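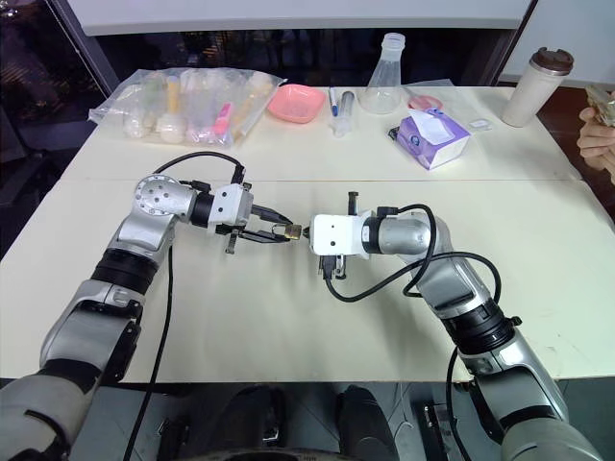

Re: [fultthorpe-allotments] Sheds, locks and the February swap

From: Thoa Võ
To: Fultthorpe community garden list
Date: Dec 4, 2023

Linnea Nordin wrote:

> Hi all, two things before I forget. The seed swap is on again in February
> and I'd like to know who's bringing what, so we don't end up with a
> trestle full of zucchini like last time. Also, I've had three emails about
> the tool shed being locked when people turn up after work. Can we settle
> on one way of doing it? And does anyone know what's eating the garlic?
> Linnea

Hi Linnea and everyone,

Sorry for the slow answer, I've been up at my sister's and her internet is a rumour at best. I'll go in your order, more or less.

Zucchini, guilty. I won't bring any! I've got plenty of scarlet runner beans, the purple-podded peas that did so well along the back fence, and a jar of dill seed that smells so good I keep opening it. There's some lettuce too, but I let two kinds bolt side by side and couldn't swear to which is which, so whoever takes it should enjoy surprises. If somebody could bring leeks I'd be thrilled – mine went to rust and I composted the lot in a temper.

Could we please do labels properly this year? Name of the plant, year saved, and your plot number if you don't mind being asked questions afterwards. I went home last time with an envelope that said "the good ones" and I still don't know. (They were kale. They were not that good.)

On the shed, I'm all for the combination lock. The keys have never worked for us, there are too many of them in coat pockets across town. A little brass padlock is fine for a garden box, and I'd keep ours for the compost bay, but the shed has the tiller in it now and deserves something heftier. Bech Hardware has a four-dial one for 29 dollars and I'm happy to pick it up if the kitty will pay me back. 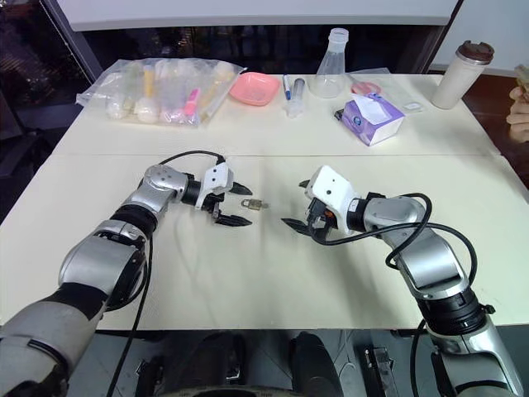
Things I can bring to the swap

Besides the seeds, I've got up to 323 paper envelopes from when my neighbour closed her card shop, all small, all cream, take as many as you like. I can do a big pot of soup again, the squash one, and somebody else can do bread because mine is like a doorstop. I also have the good folding table, but it needs a car with a hatch. Cristóbal Olivares, does yours still fit it if the seats go down?

About the garlic, I don't think anything is eating it. I had a look at the end bed before I went away and the cloves were sitting right on top of the soil, whole, with their little roots out. To me that's heaving, from the ground freezing and thawing. Push them back in gently on a mild day and put more straw on, a good hand's depth. If yours have tooth marks then I take it all back and it's squirrels, in which case lay some wire mesh over the bed and pin it down at the corners.

One more thing and then I'll let you all get on. The hose by plot 2 was still connected when I passed. Whoever was last on it, could you drain it and coil it in the shed before the really hard cold? We lost a tap that way before and the new one took forever to get, plus we had to haul water in buckets from the church, which my shoulder remembers even if the rest of you don't.

See you at the swap if not sooner, and Linnea, thank you for wrangling us. 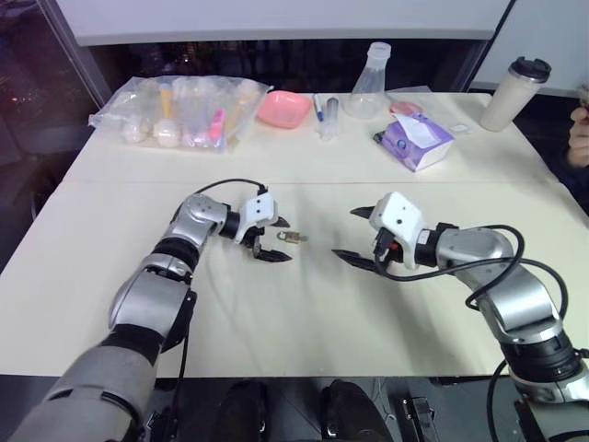 Thoa Võ
Plot holder and seed swap coordinator, Fultthorpe Community Garden

P.S. I forgot, Soledad Rosales was asking for rhubarb crowns. Mine needs dividing something fierce, so Soledad, come by in early spring with a sharp spade and a bucket and you can have half of it. Maybe more than half, there are only so many crumbles a person can eat.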